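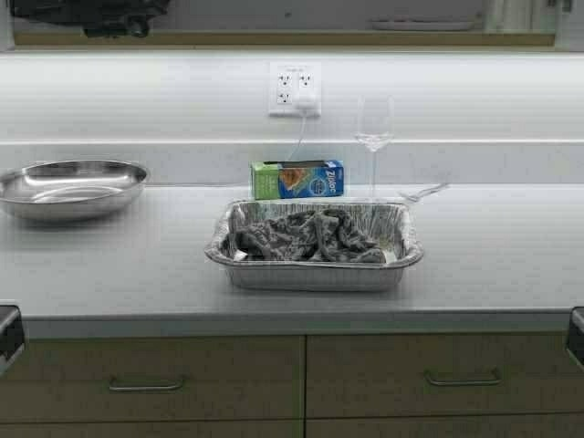
The queue for Clatberg tickets opens at ten in the morning, so naturally I was in it by nine-thirty, with coffee, a charged phone and the calm of a person who has learned nothing. By ten past I was number 1000. A suspiciously round number, I thought, but the little walking figure on the screen was walking, and I chose to believe in him.

Clatberg play one night in Provstead this September, at the Garnum, a hall that used to store grain and still has the acoustics for it. They haven't toured in nine years. The last time they came through, you could stroll up to the box office at dinnertime and pay cash, and the woman behind the glass would tell you which seats had a pillar in front of them. She was never wrong about the pillars.

Now there is a map. The map has dots, and the dots change color while you look at them. Blue is available, gray is gone, and a sort of salmon means the price has gone up since you started reading this sentence. I watched a seat in the upper balcony climb through four prices before it went gray, and I felt a little proud of it, the way you might of a nephew.

By eleven I had reached the front. I was given two seats, side by side, in row L, and a clock counting down. Then came the fees. There was a service fee and a facility fee, which I took to be rent on the floor, and then an order fee, charged for the act of having ordered. The total for the pair came to $221, and I'd like to say I hesitated.

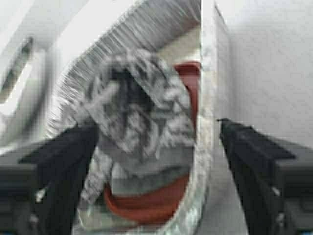
*Gray and black mottled fabric, close up.*

Resale is where things get truly lively. Within the hour the seats next to mine were on offer at $500 apiece, described by the seller as "amazing energy." I have sat in row L at the Garnum. The energy comes mostly from the fire exit, which opens onto the bus lane.

Friends who gave up on Provstead are going to the Liem show instead, two hours up the highway, where the hall is bigger and the parking is a field. They paid less and will spend the difference on gas and whatever it costs to get a car out of a field at midnight. They seem happy. One has already bought boots.

My tickets live on my phone now, in an app that wants to know my location at all times, presumably in case I try to attend the concert from somewhere else. I can't print them. The barcode won't appear until four hours before the doors open, and I check for it most mornings anyway.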